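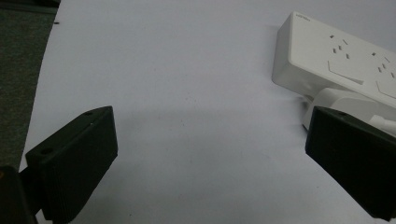 White paper laid over dark gray carpet.

Villanueva Police Records: Incident Reports FAQ
Last updated February 13, 2018

Who can request an incident report?
Anyone named in the report, a parent or guardian of a minor named in it, an attorney for either, or an insurer with a claim number. Other requests are handled as public records requests and may be redacted.

What do I need to send?
The case number, the date and location of the incident, and a copy of a photo ID. Use Form 634. If you do not have the case number, give the officer's name or the time of the call.

How long does it take?
Reports are released 3 business days after a supervisor approves them. Reports tied to an open investigation are held until the detective clears them.

Is there a fee?
The first 100 pages are free. After that, copies are billed per page. Body camera video is billed separately – see the fee schedule at the Tenness Street counter.

Can I correct an error?
Factual errors such as a misspelled name or wrong plate number can be corrected on request. Disputed statements are not changed, but a supplement can be added to the file.

Are 911 recordings included?
No. They are kept by Graltora County Dispatch and erased on a set schedule. Requests for calls made before August should be sent there first.

Whom do I contact?
Trinity Thibodeaux, records supervisor, for reports. Demetrius Pennington, evidence unit, for property held after an arrest.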